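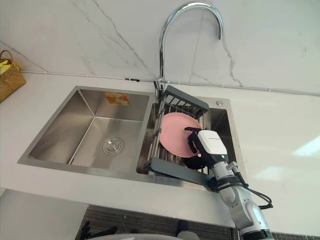

Tap Water Taste-Off: The Results Are In!

August 5, 2020

Well, that was fun! Back in July we asked readers to fill a glass from the kitchen faucet, fill a second one with water that had spent the night in the fridge, and tell us which they liked better. We hoped for a few dozen replies and got 162, some of them very long (one ran to 4 pages and had a chart in it, which we loved).

The fridge won, and by a lot. Most of you said the chilled water tasted softer and less like a swimming pool. That fits with what we know about chlorine – it slowly leaves the water when a pitcher sits with the lid off, and cold hides a good bit of what stays behind.

The split between neighborhoods was the best part. Readers in Harnia kept using the word "chalky," and Pakudis came back with "sweet" again and again, even though the two are only 21 miles apart. Harnia draws from deep wells and Pakudis from the reservoir, so you really are drinking different rocks!

A few of you asked about tea. Please try it! Brew the same bag in both waters and look at the color as well as the taste. Hard water makes a darker, duller cup, and it can leave a film on top.

Next up is ice. We want to know if boiling the water first makes clearer cubes, and the Mofokeng Street branch library has 2 spare trays to lend if yours are cracked. Drop your notes in the box by the front desk or send them in with your newsletter renewal.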